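Looking after your crypto wallet at home: bits and pieces I've picked up

Posted 9/10/20

I keep getting asked where I put my recovery words, and no, I'm not telling you that! What I will do is go through how I look after them, plus the little hardware wallet and its cable and all the other clutter that comes with holding a few coins in an ordinary terraced house in Drercombe. I'm not a security expert. I've got 339 Tisia, a Skandeo wallet and a kitchen drawer that won't shut.

Start with the words themselves. Write them in pencil, on decent card, in block capitals, and number each one. My first lot were in felt tip on the back of a gas bill and the damp in the cupboard under the stairs turned word nine into a blue cloud (I could still guess it, but I didn't enjoy guessing). 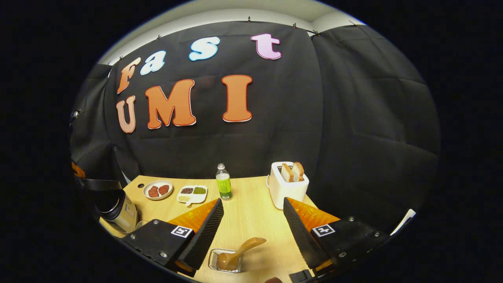 HOME OFFICE & PAPERWORK

Make two copies and keep them in two different buildings if you possibly can. One of mine is at my sister's, inside a sealed envelope inside a boring folder marked "boiler". Don't laminate the card at the copy shop, and don't photograph it either. Phones love sending pictures off to all sorts of places while you're asleep.

If you want something tougher than card, you can stamp the words into steel washers and thread them on a bolt. I got a cheap punch set from Lamont, the ironmonger by the station, and did mine one wet Sunday on the back step. Practise on a spare washer first, as my first S was backwards. Put the washers on the bolt in order and tighten the nut properly.
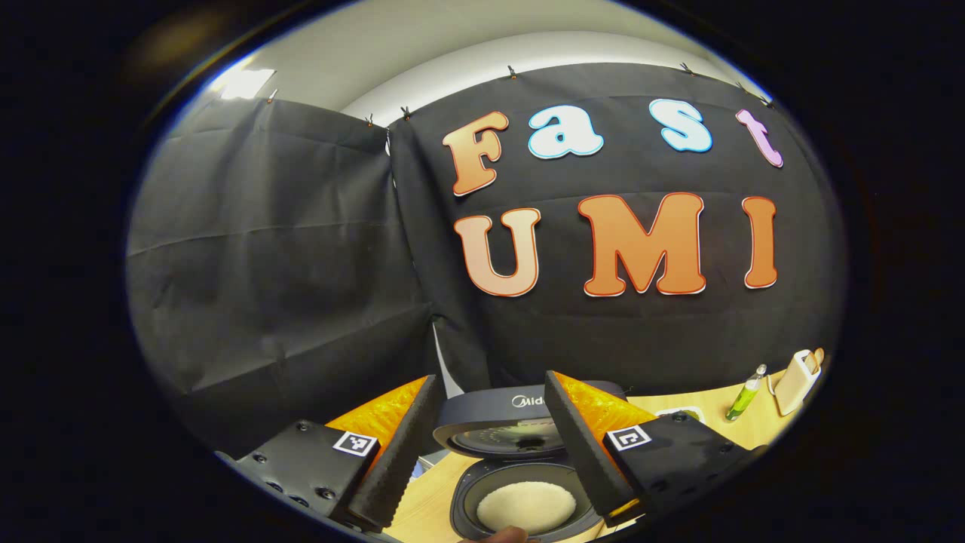
The wallet wants to live somewhere cool and dry, and that rules out more of the house than you'd think. Mine spent all of September on a windowsill before I noticed how hot it got there. Kitchens are worse. If you've got a rice cooker sitting out on the table like this one, don't do your wallet updates next to it while supper's on — steam and little USB sockets don't get on. I use the bedroom desk now and put everything away after.

Label the cable! I wrap a bit of masking tape round one end and write WALLET on it, and that has saved me turning out the whole drawer every time there's an update. Some cheap leads only carry power, so if the computer won't see your wallet, try another lead before you panic.

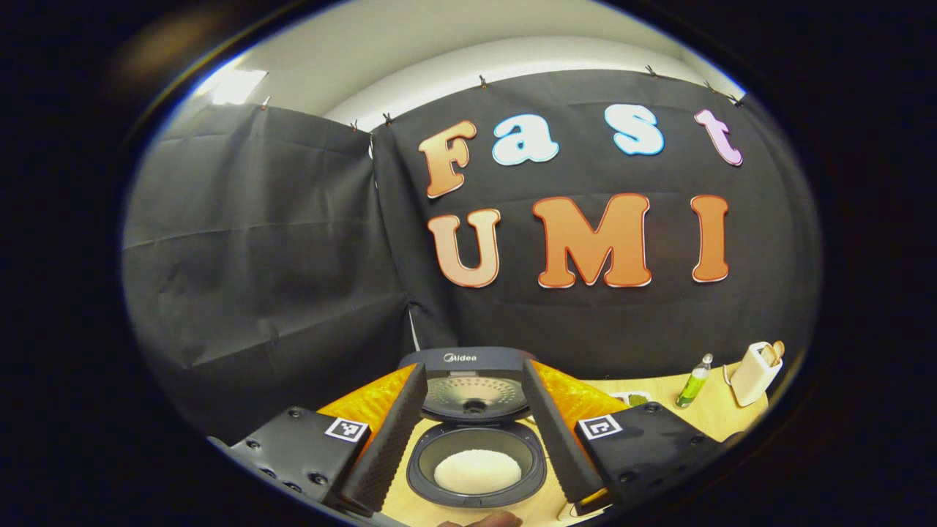
While you're at it, do a dry run once a year. Get the card out, check you can read every word without squinting, check the nut hasn't worked loose and put it all back. I do mine when I change the smoke alarm battery.

Mark Anthony Baluyot wrote in to say he keeps his card in a fireproof document bag that cost him £70. I haven't bought one yet but I'm tempted. He also reminded me to leave a note with the will saying that a wallet exists and who to ask about it. Keep the words themselves out of the note.
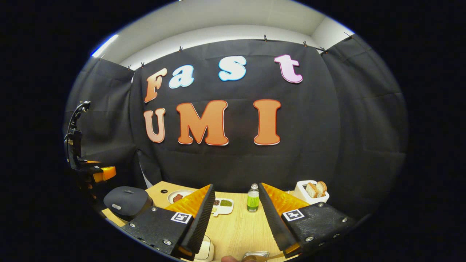 Cut-out letters in two rows on the black cloth.

Last one for now: if anybody rings, emails or messages asking for your recovery words, put the phone down or bin it. It doesn't matter how nice they sound or what logo they've used. Next time I'll have a go at old hard drives and how to wipe them before they go to the tip.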